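Glassware Handling Fault: Frequently Asked Questions

Soment has prepared these answers for venues taking part in the Wivetlow table-clearing trial, following the grip fault reported at Drondthorpe in June.

What went wrong?
During a clearing run, the Henriques arm closed too far on a cut-glass item and chipped the rim. No one was injured. The arm was stopped and the trial was suspended at 2 p.m.

What caused the fault?
The grip software misjudged the edge of clear glass. Facets and notched rims scatter light, and the arm read the glass as narrower than it was. The force limit should have prevented further closing — it had been left at the setting used for plastic trays.

How is the fault being corrected?
New handling examples are being recorded by people, using both hands and ordinary glassware. They cover ashtrays as well as tumblers.

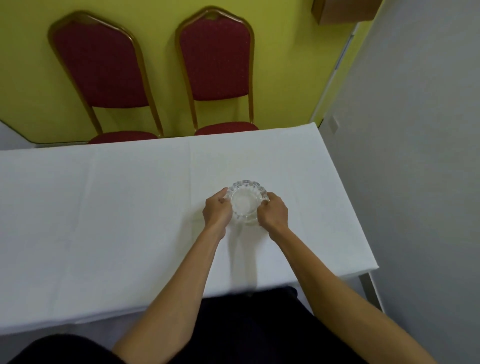 Two-handed hold on a cut-glass ashtray, white tablecloth.

The force limit has also been lowered by 50 per cent for all glass items, and it can no longer be changed from the venue's own panel.

Are glasses with liquid in them included?
Yes. Venues seldom hand over empty glasses, and a small amount left in the bottom changes how a tumbler should be tilted and set down. 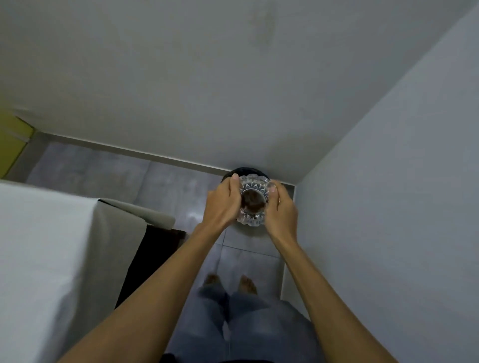 Full glasses remain outside the trial. Staff should continue to clear these by hand until Soment advises otherwise in writing.

What should staff do if the arm damages a glass?
Press the red stop button and keep guests 2 metres back. Do not reach into the gripper. Broken glass may be removed only after the status light has gone out.

When will the arm return to service?
Each venue must first complete 8 supervised runs without a grip alarm. Drondthorpe will be the first site assessed.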